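10/12/20, Kalura bench, dish rack task

Reran the plate pick with the new left-arm approach height. Same checkpoint as before, 51 rollouts, rack position fixed, mug tree left on the mat as clutter. Failures were nearly all at the grasp on the front plate: fingers close on the rim, then slip when the wrist tilts. Lowered the approach 3 mm and repeated 30.

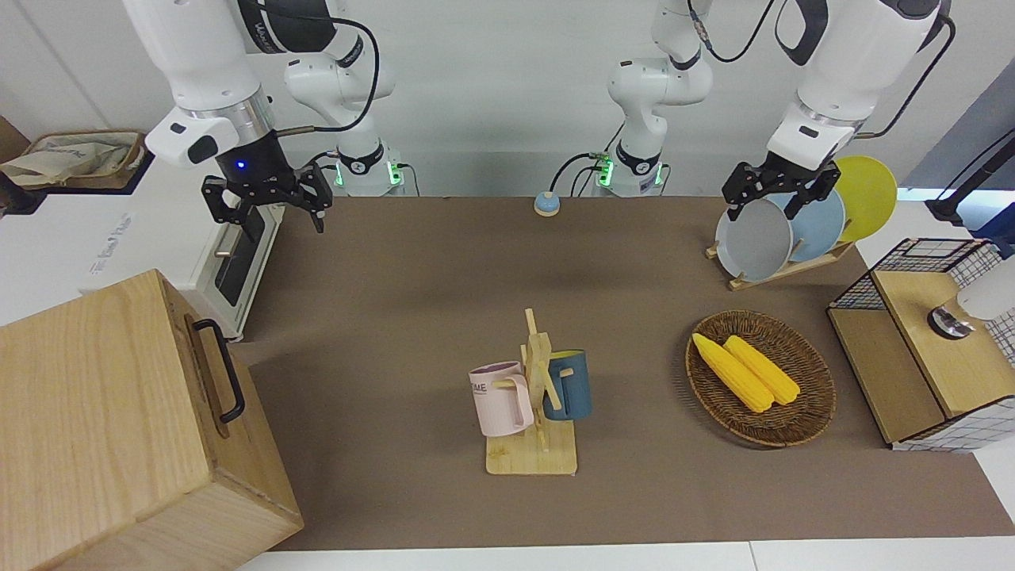 Slip rate dropped. Guilan Shi wants the right arm parked higher before we compare with the Nirstead baseline. Force logs still to check.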